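# Teaching a pick-and-place task by hand and by remote control

Student project report, Vania stream, Udadville

## Aim

We compared two ways of showing a robot arm the same task. In the first, a student held the arm and moved it through the motion. In the second, a student drove it from a controller at the next desk. The task was to pick up one marked object and set it down on a printed sheet.

## Setup

The objects stay on a black tabletop with white rails along the front and right side, so a dropped piece doesn't roll onto the floor. The cup, the pedestal block and the sheet all carry square fiducial markers. The fixed camera reads these and logs where each object is at the start of a run. We used the software from the Böttcher kit without changes, apart from a lower speed limit.

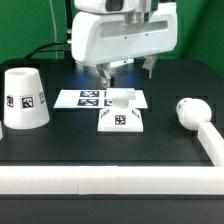

Our tutor's view was that the hand-guided runs would look smoother but teach the robot less, as a student's arm can hide the markers from the camera for much of the motion. We should check the logs for gaps before training on anything, the tutor added.

We did check. Of the 12 hand-guided runs, 9 had gaps in the marker log. Of the 12 remote runs, two did. The remote runs took longer, mostly in the last part of the approach, where it was hard to judge depth from the screen.

## Training

Each set was trained separately for 1,000 steps on the Wedia server. We kept the gaps in the hand-guided set and filled them with the last known position.

## Still to do

- Repeat the hand-guided runs with the student standing behind the arm
- Add a second camera view for the remote driver
- Book the lab again for July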